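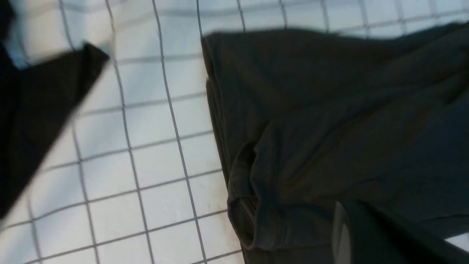 Dark grey knit on white tile, hem curled over.

Zanance Heated Airer, three-tier model: a winter's use

I should say at the start that I did not want a heated airer. I wanted a tumble dryer, and a utility room to put it in, and probably a different house. What I had was a second-floor flat with one good radiator, two people who run, and a landlord who wrote the word "condensation" in capitals. So I paid £129 for the Zanance, and I have now lived with it from the first cold week to the last one.

It arrives flat in a box the size of a door. Assembly is a generous word for what follows, as you only unfold the wings and clip in two plastic struts, but the instruction sheet runs to nine languages and manages to be unclear in the one I can read. The struts are handed. The sheet does not mention this. If yours won't clip, swap them over before you start swearing, or after, as I did.

Open, it stands about chest high on me and takes over whatever room it is in. Ours lives in the hall at night and gets folded behind the bedroom door when anyone visits. The legs have little rubber feet, one of which came off in the first fortnight and is still somewhere in the flat.

How well does it dry things? Shirts and pillowcases, very well. Put them on at ten in the evening, throw the zip-up cover over the lot, and they are ready by breakfast. Socks, the same, if you can be bothered to lay them out singly. The bars get warm and no more than warm, so anything touching a bar dries and anything merely near a bar thinks about it. You soon learn to go round before bed turning things a quarter, like a man minding sausages.

Thick stuff is where it struggles. Sweatshirts, joggers, anything with a fleecy side. The body of the thing dries and the cuffs and waistband stay clammy till lunchtime, and if you fold it away in that state it will smell of pond by the weekend.

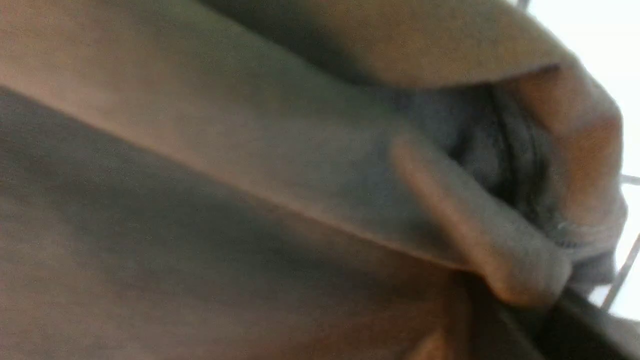
Fleecy fabric in grey-brown, all folds.

My fix, such as it is, is to hang heavy tops upside down from the upper tier with the sleeves over the next bar along, and to run the spin cycle twice. The second spin does more than the airer does, if you want the truth about home laundry. I also gave up on the cover for these. It traps the damp along with the heat, and one morning I unzipped it to something like a greenhouse.

Running costs. The makers print a figure on the box in very large type, with an asterisk. I used a plug-in meter and made a note of it for as long as my interest lasted, and it worked out well under what the old launderette was charging us. Pritchard Street launderette, that is, much missed, now a place that sells candles. I did 70 loads on the airer before I stopped keeping a tally, and nothing has burnt out, bent or tripped the fuse.

The timer deserves a paragraph of complaint. It has one button. Press it once for two hours, twice for four, and so on up to eight, after which it goes back to off without so much as a beep. In the dark, half asleep, you will overshoot and wake up to a cold rack of wet towels. A dial would have cost them pennies.

I had a go on the rival as well. My sister-in-law Reshma Mathebula owns the Ultside, the tall thin one with a fan at the bottom, and lent it to us for most of January.

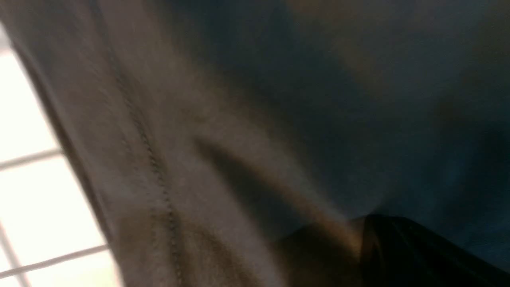 It's faster, there's no arguing with it, and it did a full load of cottons in an evening. It also sounds like a small aircraft with a grievance, and you can't put it anywhere near where you sleep. The seams came out crisp and everything else came out slightly cardboardy. Reshma swears by a splash of white vinegar in the rinse for that. I tried it and the towels were softer, though the hall smelled like a chip shop until Easter.

There is a third option, the Irkirura wall rack, which folds down like an ironing board and looks lovely in the photographs. It is £337 before anybody drills a hole. I have put it on the list with the utility room.

Would I buy the Zanance again? Yes, grudgingly. If you mostly wash thin things and have a hall you don't mind shuffling down sideways, get it, and get the cover too, which is sold separately - of course it is. If your household lives in sweatshirts, borrow the fan sort first and see whether you can stand the noise. And if you find a small black rubber foot in your box that doesn't seem to belong to anything, hang on to it. Mine has a vacancy.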